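A basket for the odds and ends

I've been trying to sort out the small wicker basket I picked up in May. It cost $9 at Skutasden and I had no real plan for it. The white cloth was already on the table, so that's where it has ended up.
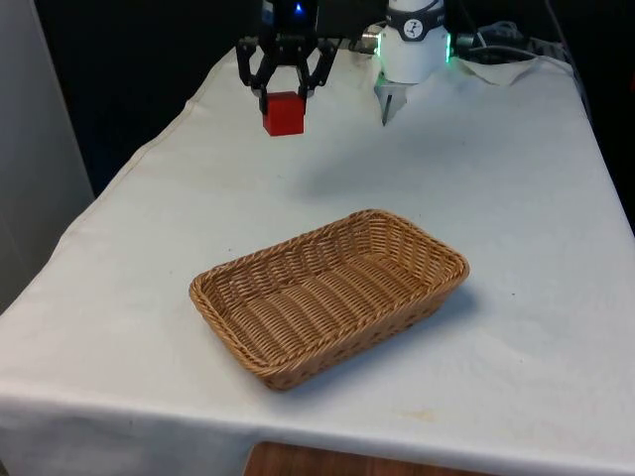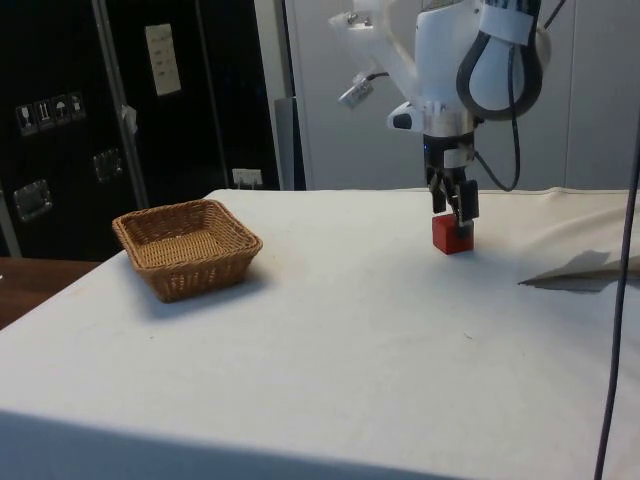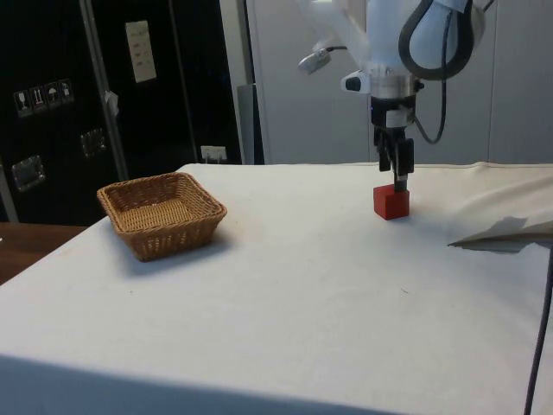 What goes in it

Small things only. The red block is the right sort of size - anything much bigger belongs in a drawer. Mayu Hamada reckons a basket this shallow should hold keys, but I'd like to keep it for blocks and game pieces.

The tan colour goes well with white. The cloth still creases and I haven't ironed it. I looked at a grey one from Solto, but it was $20 and I don't need a second cloth. Next job is the drawer under the kettle.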